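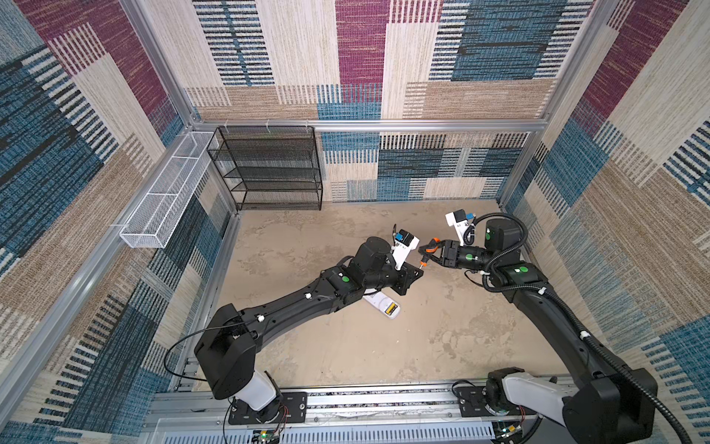
Finished the Undow books

I finished the last of the Undow books in October and have been putting off writing about them, partly because the final volume is 768 pages long and I wanted to go back over the first third before I said anything. I have done that now. There are mild spoilers for the early books below and one larger one for the last, which I will flag.

For anyone who hasn't come across it, Undow is a five-book fantasy series set mostly in and around a river country called Surnis. The people there live by the flood. When the river comes up they move to the high towns, and when it goes down they come back and argue over whose field is whose, as the markers have usually washed away. The first book is almost entirely a boundary dispute. A surveyor's daughter inherits her father's chains and record books and finds that one of the records has been changed. I know how that sounds. I read it in two evenings.

I picked up book one used, with a cracked spine and somebody's grocery list in it (leeks, vinegar, lamp oil, which made me wonder). I had no plan to read the rest. The second was at the library, and after that I was ordering them.

The first two books are the best in the series, in my opinion. They are short, they stay with one person, and the magic is kept small. In Surnis you can bind a promise to an object, and if the promise is broken the object spoils. A bowl cracks, a rope rots. People carry these things around and check them. There is a good chapter where the surveyor sits through a long dinner with a man who keeps touching the ring in his pocket, and she works out slowly what he must be worried about. No fight, no chase, just the dinner.

Book three is where the series gets bigger, and I had some trouble with it. We leave Surnis for the city of Yilma, which is on the coast and runs on trade, and we get four new points of view in the first 55 pages. Two of them are worth having. The harbor pilot is my favorite character in the whole run, and I would have read a separate book about her. The other two are a priest and a young nobleman, and they mostly seem to exist so that we can be present in rooms where decisions are made. When I hit one of the nobleman's chapters I would look ahead to see how long it was.

I should say that a lot of readers love Yilma, and I can see why. It is a well-made city. The author has thought about where the water comes from and where the trash goes. The steps down to the fish market are named for the tax that paid for them. I liked all that. My complaint is with the pace. The surveyor's story stops dead at the end of book two with her holding a ledger she has been told to burn, and we do not find out what she did with it until well past the middle of book three.

Book four picks up. It goes back to the river, there is a flood that comes a month early, and most of the people we care about are on the wrong side of it. This is the most exciting of the five and I think the one where the writing is most under control. The chapters get shorter as the water rises. I noticed it while I was reading and it still worked on me. I stayed up until 2 a.m. to finish it and was no use the next day.

Then the last one. Spoiler from here to the end of the next paragraph, so skip ahead if you need to.

Book five is about Trolomum, which has been mentioned since the first book as a place where the oldest promises are kept. I had assumed it was a temple, or a vault of some kind. It is a village. The objects are all in people's kitchens, being used, and the villagers have been repairing them for generations. So when something spoiled they would mend it and not say so, and the treaties that the whole country rests on have been broken for a long time. I thought this was very good. I went back and found the places where it had been set up — a remark about glue in book two, a potter who turns up in Yilma with the wrong accent — and it holds together.

What follows that is less good. Once the surveyor knows, she has to decide whether to tell anyone, and the book takes a very long time over it. There is a siege going on as well. I did not care much about the siege. I counted 30 named officers in the list at the back and could have told you who six of them were. The pilot gets a proper ending, and so does the priest, who improved. The nobleman gets a speech.

(End of spoilers.)

The last chapter is set some years later and is back on the small scale of the first book. Somebody is putting in a field marker. It is seven pages long and I read it twice.

A few practical notes. The maps are poor in the paperback. Surnis crosses the fold and the names along the river disappear into it. The hardcover is supposed to be better but I haven't seen one. There is a glossary in books three through five but not in the first two, and it gives away things it shouldn't, so don't look people up. I listened to parts of book four as audio while painting the hallway and the reader was fine, though he gives everyone from Yilma the same voice, and I lost track in the council chapters and had to go back to the print.

If you want to try it, read the first two and stop if you like. They make a complete story apart from the ledger. If you go on, I would say push through the start of three, because the fourth book is worth it.

I gather there is a collection of shorter pieces as well, including one about the pilot before she came to the harbor. I have ordered it and will write about it when it comes. Before that I have a detective novel that was lent to me in the spring, and I need to give it back.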